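Progress report no. 5 to the programme office, Sabbagh fund
Project: Comparison of hand-held grippers for small parts
Prepared by: Liette Beaulieu, Urncombe workshop
March 26, 2020

This report covers the work since November. In the last report I promised that we would finish the comparison of the two finger types, Bastari and Dringate, and begin the tests with the drawers. The first is finished. The second has begun, but it is slower than planned.

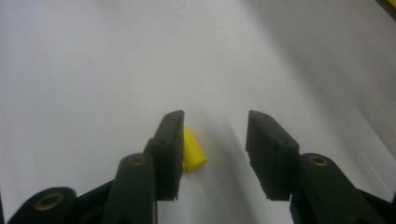
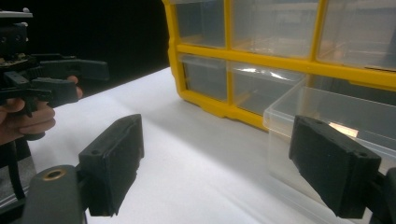 Drawer tests on the white table. First picture: open fingers with the small yellow part between them. Second picture: the drawer organiser, with one clear drawer pulled out.

Recordings. We have now 2,662 usable recordings in total. A further 235 were put aside, mostly for the reason that the wrist camera lost its position when the operator turned too quickly. We keep these files, as they may be useful to the people who work on the tracking.

Fingers. Both types close well on parts with flat sides. On round parts the Dringate fingers slip more often, and the operators said they must press harder than they like. The Bastari fingers wear faster at the lower end, and we changed 38 pads in the period. I propose to continue with Bastari and to order the next pads in a harder material - the price difference is small.

Camera. The view from the wrist is good for the last part of the movement, when the fingers are near to the object. It is weaker on the white table, where there is little for the tracking to hold on to. We tried a lower exposure and it helped a little with the glare from the clear plastic. I would like to test a table cover with a printed pattern before we decide on another lens.

Delays. The second set of bushings came late and with the wrong inner diameter. The supplier has exchanged them without cost, but we lost two weeks of assembly.

Next period. We will complete the drawer tests, compare the two exposure settings on the same tasks, and send you the wear measurements as a separate table. The budget is not changed. I ask only for your agreement to move the remaining travel money to spare parts.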